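06/09/2024

Up too early, coffee cold before I got to it. Smoothie week, day whatever. Todor swears by his mother's version, orange and mango and an egg beaten in, and I said fine, I'll try it, but the egg goes in its own bowl where I can see it. Not doing the shell thing again. Recipe is on the back of a Jutitz receipt, half of it in Todor's handwriting so basically a guess. 500 ml of something. Milk? Juice? Texted him, no answer.

Table's a mess and I know it. Meant to clear it last night. Blender base out, jar off, cord run over to the power strip, lid just lying there because where else would it go. The measuring cup stays way at the back where I always forget it. Need one decent tray. Heiskanen had them for 700 and I walked away, regret that a bit now.
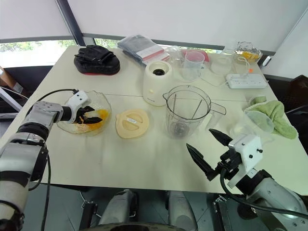
Anyway Borislav called in the middle of everything about the Welarcombe trip, can we do November, can we split the van. Told him yes to November, maybe on the van. He wanted to talk deposits (2879 all in, ouch) and I had orange on both hands so I put him on speaker and kept missing what he said. Have to call back and aplogize. Also he still has my good peeler. Write that down: PEELER.

Oranges are a pain. The bag said easy peel, lies. Fingernails sting. Kept the peel in with the fruit because I want to candy it, Todor's mother does that too apparently, is there anything she doesnt do. Sugar first though, we're almost out. 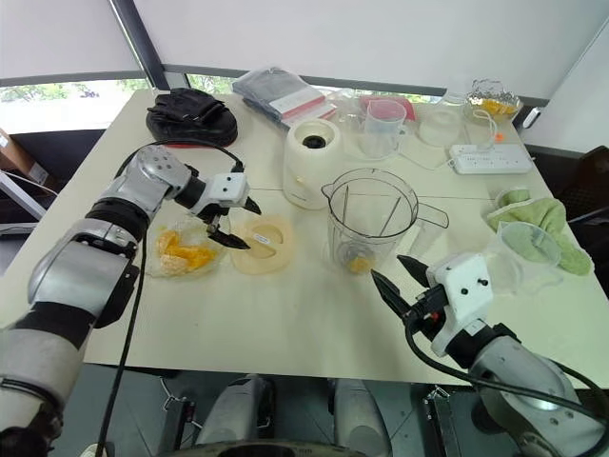 Orange and peel in the one bowl, lid still off.

Things to get: sugar, milk (ask T.), paper towels, a second bowl with a lid that fits. Maybe look at the Vistard place on the way back, they close at 5 so go before the bank not after.

Packages at the back of the table have to move too, been staring at them all morning. Closet? Closet is full. Tomorrow.

Todor finally texted back. It's juice. And he says no egg if it's mango, egg is for the other one. What other one!! Calling him after lunch.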